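Stodberg 校区自助打印站 P6:我用了一个学期之后的设备说明

3月 文:Roya Parsa

先说一下我是谁:我在 Stodberg 图书馆二楼的机房值班,平时管设备登记,也帮大家清卡纸。馆里让我把新打印站的页面重写一遍,因为旧的那页是从厂家手册里抄下来的,我自己都看不下去。所以这一版就按我平时在柜台跟人讲的那样写,啰嗦的地方请多包涵。

P6 是 Hiltisent 出的刷卡取件式打印站,一台激光主机,旁边立着一个小小的取件终端。你在哪台电脑上点打印都行,文件先进队列,等你走到终端前刷了校园卡才真正出纸。我特别喜欢这一点!以前那台老机器是点了就打,早上来开门,出纸盘里总堆着一摞没人领的课件,有的还是成绩单,看着就替人着急。

机房里的电脑已经装好驱动,打印机列表里选 Lūse 那一项就对了(Lūse 是队列的名字,不是另一台机器,这个问题我一周要答好多遍)。自己的笔记本要先从图书馆主页下载驱动,装的时候会让你填用户名,填学号,别填昵称。填成昵称的话文件照样进队列,可是刷卡的时候终端认不出你,你就只能来找我了。

手机也能打,把 PDF 传到网页上传口就行。Word 文件我劝你先转成 PDF,字体跑掉的惨剧我见得太多了,尤其是带公式的。 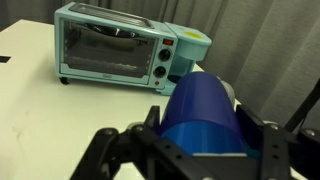 浅蓝色的烤箱咖啡一体机

纸盒有两个,上面那个放 A4,下面那个放 A3。满载是765张,考试周一天要加好几回,所以看到终端亮黄灯别慌,多半只是没纸了,按一下柜台的铃就有人来。请不要自己带纸往里塞,彩色卡纸和贴纸尤其不行,上学期有人塞了一张不干胶标签,定影组件整个拆下来清的,机器停了两天……我现在想起来还头疼。

双面打印是默认打开的。要单面的话,在打印对话框里改,终端上改不了。黑白和彩色也一样,提交之前就要选好。我知道这有点别扭,厂家说以后的固件会加上,我先记在这里,加了再来改。

再说扫描。P6 顶上有自动进纸器,适合扫散页;装订过的书请掀开盖子一页一页来,或者去一楼用书刊扫描仪。扫出来的文件会发到你的校内邮箱,附件太大的时候邮件会被退回来,把分辨率调低一档通常就好了。扫描不扣余额,放心扫。

余额不够的时候,终端会直接告诉你,任务还留在队列里,去充值机充完再回来刷一次就行,不用重新提交。文件过夜会自动清掉,所以晚上交的任务,最好当晚就取。

规格我挑有用的写:
型号:Hiltisent P6
设备登记号:1685
纸张:A4、A3
功能:黑白与彩色打印、双面、扫描、复印
位置:Stodberg 图书馆二楼机房,进门左手边
队列名:Lūse

Drarnham 分馆也有一台同型号的,队列是通用的,在这边提交,到那边刷卡也能取。我自己就常常这么干,下班前点一下打印,坐车到 Drarnham 再拿。只是那边没有 A3 纸盒,打海报的同学还是来我们这儿吧。

读者留言

小禾:终于有人把 Lūse 是什么写清楚了!我大一的时候找了半天叫 Lūse 的机器,还跑到三楼去问。

打印困难户:请问骑马钉的小册子能打吗?驱动里有个“小册子”选项,我没敢点。

Roya Parsa:可以点,它会帮你把页序排好,不过机器不带装订,钉书机在柜台借,长臂的那种。

阿澈:苹果电脑装完驱动看不到双面选项,重启了也没有。

Roya Parsa:在系统设置里把打印机删掉再加一次,加的时候驱动那一栏手动选 P6,别用通用的。还不行就把电脑抱来,我看看。

相关页面
校园卡打印余额充值步骤
一楼书刊扫描仪使用说明
Drarnham 分馆机房设备一览
机房电脑软件清单
笔记本无线打印驱动下载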